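How Do You Look After a Robot's Fingers?

You wash your hands before dinner. A robot hand needs care too! In our workshop at Skoltirton we have a robot arm with the name Husico. Every Wednesday, before it starts to work, we check its hand.

The hand of a robot is called a gripper. It has two fingers which open and close. Husico must learn to pick up small things from home, and some of them are not easy. A wooden block is easy. A pair of glasses is difficult – it is thin, it can bend, and the lenses get scratches very quickly.

When fingers touch many things, marks and small bits stay on them. On a dark finger you can see this well, because the marks look pale. First we switch off the arm. This is the most important rule, and only a grown-up does it. Then we wipe each finger with a soft cloth, from the top to the tip. 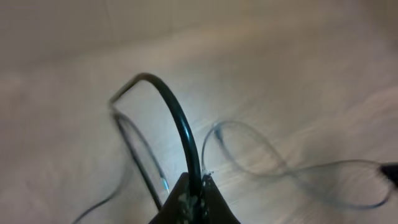 Thin wire frames also tell us if the two fingers meet in the right place. If one finger sits a little higher than the other, the glasses can turn or slip out. To repair this, we loosen the 4 small screws which hold the finger, move it a very little, and make the screws tight again.

Next comes the squeeze. How hard should a robot hold something? We can choose a number from zero to 100 on the screen. For glasses we set it to 16. With 31 the frame started to bend, so we went back. Try it yourself: hold a pencil as softly as you can, without letting it fall. You do not need much force!

The last thing is the camera, which sits near the hand. It is the eye of the robot. We clean its little window with a dry cloth, the same kind that people use for their glasses.

Then everybody steps behind the yellow line, we switch Husico on, and the fingers open and close three times with nothing between them. We listen. A soft hum is good. If we hear a click, we switch it off and look at the screws again.

Words to remember
Gripper – the hand of a robot
Force – how hard you push or squeeze
Lens – the clear part of the glasses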